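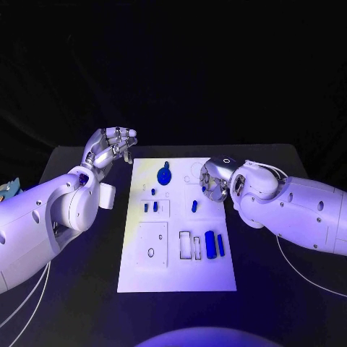 Wondivlow Board Set: two-handed assembly demos

README and data card, first public version (August)

Hi, and thanks for downloading! I put this set together because I wanted examples of two-handed board assembly that weren't all perfect, and the ones I could find were either very short or very polished. Wondivlow has 165 episodes of a pair of white robot arms with fingered hands working over a white board with blue parts. I recorded, trimmed and labeled all of it myself, so if a label is wrong you know who to blame (and please tell me, I'll fix it).

What's in the download

One folder per episode, numbered in the order I recorded them. Inside each you'll find:

- head video, the view looking down at the board past both arms
- joint positions for both arms and both hands, on the same clock as the video
- the operator's commands, which lag the joints a little at the start of fast moves
- a small text file with the task line, the outcome and any notes I typed in at the time

There's also one index file at the top level called conex_index. Conex is my little recording script, and its name ended up on everything it writes. Load the index first! It's tiny, and it saves you from opening every folder just to find the episodes you want.

The task

The board has outlines printed on it, some round and some rectangular, plus raised white plates. The loose parts are blue: short pegs, a round gear-like piece with a smaller round part on top, and a couple of cylinders, one thicker than the other. Each episode has one task line, written the way I'd say it out loud, such as "put the thick cylinder on the wide rectangle" or "move the gear onto the big circle." I didn't clean up the wording much. Sometimes I say peg and sometimes I say pin, and I left both in on purpose, seeing as people talk that way and your model may as well get used to it.
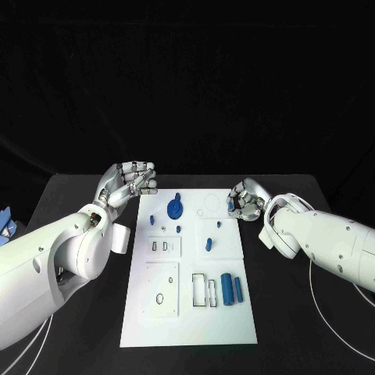

I don't reset the parts to exact spots between episodes. I put them back more or less where they belong, nudge a few, and go again. If you plot the start positions you'll see clumps instead of neat points, and I'm happy with that. A policy I trained on an earlier, tidier batch fell apart the moment a peg was a finger's width off, so I threw that batch out and started over with messier hands.

How I recorded it

Everything was done by teleoperation with one operator (me), mostly after 9 p.m. when the building is quiet. Each episode starts with both hands raised over the board and ends when I press the pedal. I try to hold still for a moment before pressing it, but I forget a lot, so the last few frames can have a bit of drift in them. Trim them if that bothers you.

Black cloth behind the table, dark tabletop, same board every time. The light has a blue tint in plenty of episodes and I haven't color corrected anything. If you want your policy to work in a sunny kitchen, you'll need to add a lot of variety on your end!

Labels

Outcome is one of 4 values: done, partly done, dropped, stopped. "Partly done" is the fuzzy one. I used it when the part ended up touching its outline but clearly crooked. There are 23 episodes marked dropped, and I'd ask you to keep them in, at least for your first run. The recoveries in there are some of my favorite bits of the whole set.

Splits

The index has a column for train and a column for Uta. Uta is the held-out group, named after a folder that was sitting on my desktop, and it only has task lines that never show up in train. Please don't tune on it. If you need something to tune on, carve it out of train.

My baseline is a plain imitation policy, trained for 4000 steps with the settings in the Bhuiyan config file. It's meant as a check that your loader works, so don't read much into it. If your loss looks nothing like the curve in that folder, check your joint order first. Left arm comes before right arm in every file, and I've mixed that up twice myself.

Known problems

- Glare on the board washes out the thin printed lines in places.
- The hands cover the part at the exact moment you'd most like to see it, and there's no wrist video to help.
- Cables are in view on both sides of the table. They shift between episodes.
- A handful of notes files are empty. I was tired.

Using it

Free for research and teaching. If you build on it, a link back is plenty. Bug reports go in the issue tracker, and please include the episode number.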